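Zimholm Support > Tickets > Ticket 1594
Subject: Right arm faults out when reaching into mini fridge, recovers, then faults again
Product: Preltora two-arm unit, head camera, standard grippers
Status: Solved
Priority: Normal

Opened Wednesday, 9:40 am

Hi all, me again (sorry!). We've been running the fridge task on our Preltora and the right arm keeps tripping a protective stop once it's inside the compartment. The left arm is fine. It parks out front like it's supposed to and never complains.

So the task is simple enough: door is already open, right arm goes in, gripper moves over the lower shelf, closes, comes back out. It worked great all of last month. Now it gets in there, the wrist makes a kind of shiver, and I get "external force limit, joint 5" on the console. I clear it, it backs out nicely, and on the next run it might be perfectly happy or it might do the exact same thing. I ran it 100 times yesterday and had 18 stops. All of them joint 5, all of them right arm.

What I've tried already so you don't have to ask:

Rebooted everything, twice.
Re-ran the arm calibration from the Dervishi panel. Passed.
Swapped the right gripper for our spare. Same stops.
Dropped the speed to half. Fewer stops, I think, but I got impatient and didn't do a full set.

Firmware is whatever came with the July update. Log bundle is attached. I did poke through it myself and the force reading climbs slowly before it trips, which to me doesn't look like a crash into something. When we really did hit a shelf back in the spring it was a big sharp spike.

Update, 11:15 am

Thanks for the quick answer! You asked about the setup. It's the little fridge, the one that goes up on blocks to bring the shelves within reach, and two wire shelves inside. Nothing has been swapped out. The robot base goes to the same floor marks every morning, and I checked those with a tape measure just now. They're good.
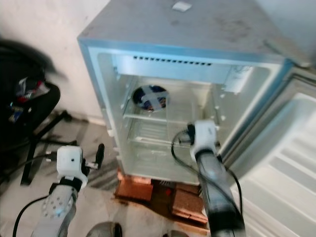
I also did the free air test you suggested: same motion, but with the robot rolled back so the arm never gets near the fridge. And here's the weird part, it still stopped! Only twice in a long set, but it stopped, with the same code and the same slow climb. So I'm ready to quit blaming the shelves. I had spent a good chunk of the morning nudging the target point up a hair at a time and I feel a little silly about it.

Your second question was whether the stop happens at the same place each time. Pretty much, yes. It's right when the wrist rolls over at full reach to get the fingers level. If I skip the roll and just push straight in, no stop at all. I can't use it that way since the fingers come in at the wrong angle, but maybe it tells you something.

Update, 2:05 pm

OK, I think you nailed it with the cable idea. I put the right arm in hand-guide mode and moved it through the reach myself, and you can feel it. Everything is smooth until the end of the roll and then there's a springy pull backward. The cable between the wrist and the forearm goes tight right there. I compared the clips with the drawing in the Pakport service kit and the upper clip on our right arm was one position too far back. Must have been me, I had that cable off to clean the connector a couple weeks ago. Ugh.

I powered down, moved the clip forward, and left the bigger loop that the drawing calls for. Hand-guiding feels smooth the whole way now. Starting a full set at normal speed.

One question while that runs. The loop sticks out more than it used to, and I'm a bit worried about it snagging on the shelf on the way out. Is there a low-profile clip for this arm, or do people just live with it?

Update, 4:50 pm

100 runs, zero stops. The joint 5 reading stays nice and flat through the roll. I looked over the cable jacket where it had been pulling and there's a small shiny spot but no split, so I'll leave it on and check it again on Monday.

Reply from support, 5:10 pm

Great news. Please replace the cable if that spot gets any rougher or you can see the shield. There's a flat clip in the Pakport kit, in the small bag with the spare screws. It's fine to use on the upper position, just keep the loop length the same as the drawing. We'd also like you to put the force limit back to the default if you changed it at any point while testing.

Update, 5:25 pm

Found the bag, flat clip is on. And I never touched the limit, promise. I'm going to let it do a longer run of 1000 over the next few days with somebody in the room, and I'll open a new ticket if joint 5 acts up again. You can close this one. Thanks so much for the help!

Ticket closed by requester.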